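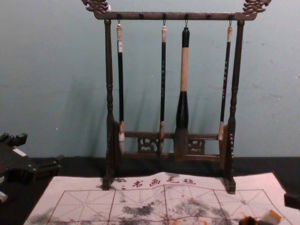 Gripper comparison, brush station, October

Continuing the finger test on the two-arm cell at Collstead. Question for this round: can the Henddale fingers hold a thin, light part at an angle without twisting it, and is the Mühlbauer set worth refitting for the same job. Controller is the Plovusska unit on both sides, same firmware as before.

Force limit set low to start, then raised in steps of 3 percent. At the low setting the part slides in the fingers as soon as the wrist pitches. At 82 percent the grip is firm but soft material gets crushed and springs back late on release. Settled in between and left it.

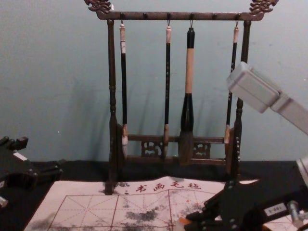
Closing speed matters less than I expected. Slower closing gives a cleaner current trace, so contact detection is easier to tune, but the final hold is the same. Lost most of the morning to an offset in the right wrist after the finger swap. Re-zeroed with the pin and the error went away. Write the new zero into the config before the next power cycle.

Felt is a poor surface for height calibration. It gives under the fingertip and the contact threshold trips late. Touch off on the table next to the mat and add the mat thickness by hand.
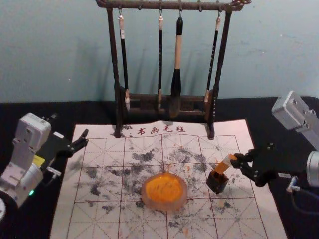

Do the two arms need separate force limits?
For now they do. The same command value gives a higher measured force on the right, and until both have been run on the load cell the limits stay in separate files.

Wrist camera: exposure locked, gain fixed. Auto exposure hunts whenever the view swings from dark tabletop to pale wall, and the rack edges drift with it. Locked at 2,000 microseconds the edges hold still. Thin handles next to their own shadows are still the hardest case for the segmenter. Logged 7 runs with the new setting.
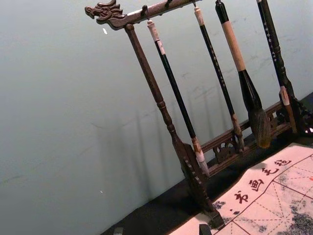
Reply from Collstead on the camera notes: lock the white balance as well, or the color threshold will move between runs even with exposure fixed. They also want the raw current traces, unfiltered.

To do: white balance, load cell on both sides, Mühlbauer fingers on the left arm with the same force steps.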